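Glue test notes, April, Testton bench
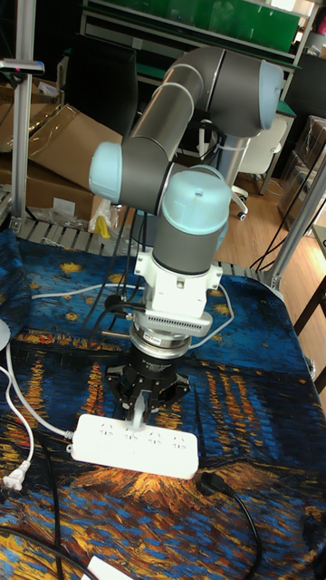
Arm over the tabletop, blue caps, black cables looping left.

Second batch of hide glue from Camance. Soaked 178 g overnight in cold water, looked fine by 8:30, no lumps. Warmed slowly in the double pot. Smell worse than last batch, color darker too.

Glued up maple offcuts, the Witkowska clamps, left till after lunch. Broke three joints by hand weights:
first one let go at 426 lb, clean along the glue line, bad
second 490, took wood with it
third slipped in the clamp, dont count it

Think the first was starved, I squeezed too hard and the edges were cold. Warm the peices next time before brushing. Tistent brush sheds hairs, switch back to the old one.

Still to do: same again with the thinner mix, and leave one joint in the damp cupboard. Need more maple, oak is no good for comparing. Pot is soaking in the sink, please leave it.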